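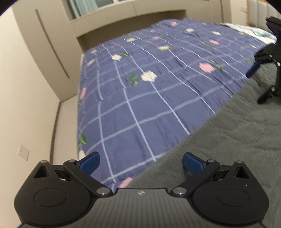 Questions about the show

I get a lot of the same emails every time I put a new show on the calendar, so I've gathered the answers on one page. If yours isn't covered, write to me through the contact form and I'll get back to you (eventually, I sing for a living and my inbox is a swamp).

What kind of show is it?

It's a cabaret evening, just me and a piano, called Prillance. Mostly theater songs, a few old radio numbers, and a handful of Icelandic and Danish tunes I grew up with, because my mother's side sang one and my father's side sang the other, usually at the same time. I talk between songs. Some nights I talk a lot!

How long does it run?

The whole thing comes to 94 minutes with the intermission, give or take an encore. There are two sets, and the second is the quieter one. If you have a train to catch, sit near the aisle and slip out during the applause. I won't be hurt.

Where are you playing?

The spring dates are all at the Lerik, which is a little supper club with a stage about 7 feet deep. I love it. You can hear somebody put down a fork. In November I'm moving over to the Maihi for a short run, and that's a proper theater with rows and a curtain and everything, so the show will get a bit bigger too.

Do I have to eat dinner at the Lerik?

No, but there's a drink minimum at the tables. The bar stools don't have one. The kitchen stops taking orders when I come on, and they're strict about it, so if you want the fish pie, come when the doors open.

What songs do you sing?

I change the list all the time, so I don't post it. You'll always get the long medley at the end of the first set, and you'll nearly always get the lullaby. Everything else depends on how my voice is doing and what the pianist and I feel like that afternoon.

Do you take requests?

Sort of. There's a bowl by the door with slips of paper, and I pull one out after intermission. If I know it, I sing it, and if I only know half of it, you get half. Please don't shout them out during the ballads, I lose my place and then we all have to go back to the bridge.

Can I bring my kids?

Anyone over ten or so will probably be fine. There's some salty language in the talking bits and one song about a divorce. The Maihi has its own age policy, so check with their box office for the November shows.

Is there an album?

Yes! It's called Prament, and I recorded it live over two nights at the Lerik. We pressed 1,874 copies on CD, an odd number that came from a misunderstanding with the plant and not from any plan of mine. I sell them after the show and I'm happy to sign them. You can also buy the download here on the site.

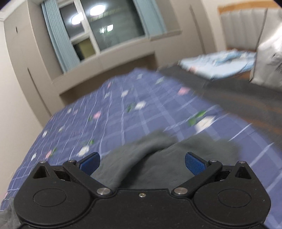 Can I take pictures or film?

Photos during the bows, please, with the flash off. I'd rather you didn't film whole songs. The arrangements aren't all mine, and a phone held up in a room that small blocks the view for three tables.

What if I can't make it after I've bought a ticket?

Tickets are sold by the venues, so refunds go through them. The Lerik will usually swap your date if you call by noon the day before. I can't move tickets myself, though I do get asked a lot and I always feel bad about it.

How do I say your name?

Bergþóra Stougaard. The funny letter is a "th" as in "thin," so it's roughly BERG-thor-ah. For the last name, say STOW-gore and you're close enough for me. The emcee at the Lerik has landed on "Miss Bergie" and I've stopped fighting it.

Do you teach?

A little. I take a few students for song interpretation, one hour at a time, in person only. I'm full until the end of summer, but I keep a waiting list and people do drop out, so send me a note with the two songs you'd most like to work on.

Would you sing at my wedding?

Maybe! Tell me the date, the town and whether there's a real piano.

Page last updated May 12, 2025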